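Clearing out the cable closet

Wednesday, 11/24/21

I have put off writing this post for weeks, mostly because I had put off the job itself for years. We have a closet under the stairs that was meant for coats. It has never held a coat. It held old phones, two printers, a fax machine my husband swore he would need again, and more chargers than any family could use in a lifetime. With relatives coming for the holiday and needing somewhere to hang their things, I finally rolled up my sleeves.

My neighbor Weronika Adamczyk came over to keep me company, and I am so glad she did, as she has a much harder heart than I do. I would hold up a little music player with a cracked screen and start in on the summer I bought it, and she would just point at the box. Into the box it went! By lunch we had filled four big cartons and found the floor, a nice wood floor I had forgotten all about.

Then came the part I had been dreading, which was where to take it all. Our trash service won't touch electronics, and I had a bad feeling about the free bins you see behind strip malls. So I called around. The first place wanted a fee for every item with a plug. The second never picked up. The third was Rudmont, out past the feed store, and a very patient man named Aminu Aliyu stayed on the phone with me for 25 minutes while I read him my list. He told me what they took (nearly everything), what they charged for (old tube televisions, $12 apiece, and I had one in the garage), and what I ought to do before I came.

That last bit is what I want to pass along, so let me slow down a little.

He said to pull out anything with a battery and keep it by itself in a plastic tub, with a bit of tape over the ends where the metal shows. If a battery looks puffy, don't squeeze it or pry at it, and call ahead so they can tell you how to bring it in. One of my old phones had a back that had lifted right up off its frame, so that one got its own coffee can of sand and rode in the trunk by itself like a very important guest.

Then there are the computers. I had two laptops and a big desktop tower from when our daughter was in school. I signed out of everything, copied the pictures onto a new drive - this took most of an evening, I kept stopping to look - and then ran the erase. The tower wouldn't start at all. Aminu said they could shred the hard drive while I stood there and give me a paper with the serial number on it. I paid a little extra and I don't regret it. The noise alone was worth the money. Like a garbage disposal with a spoon in it, only ten times louder.

We made the trip on a Saturday morning. The line was 17 cars long and moved along nicely, and a young woman with a clipboard, Maja Górecki, came down the row asking what each of us had. She let me keep the power cord that fits my sewing machine, which I had thrown in by mistake, bless her. I was home in time to make soup.

I did hold on to a few things. The camera with the good lens, one radio, and my father's adding machine, which isn't going anywhere as long as I'm around. Weronika has given me until next September to use the radio or lose it.

The closet has six hooks in it now and a shelf for hats. I go and open the door sometimes just to look.
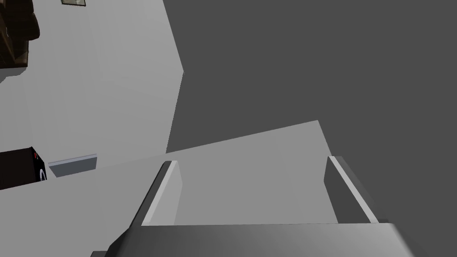 What to ask before you drive over

A few of you wrote after my last post wanting a list, so these are the questions I had on the back of my envelope. Do you take batteries, and do they need to be taped? Is there a charge for screens? Can I watch the drive being destroyed, and will I get something in writing? Where does it all go after it leaves you? I was shy about asking that last one, but Aminu didn't mind a bit and told me which parts were taken apart on site and which were sent on to another plant.

Ask about the holiday hours too. They change theirs in the winter, and I would hate for anyone to haul a television across the county and find the gate shut.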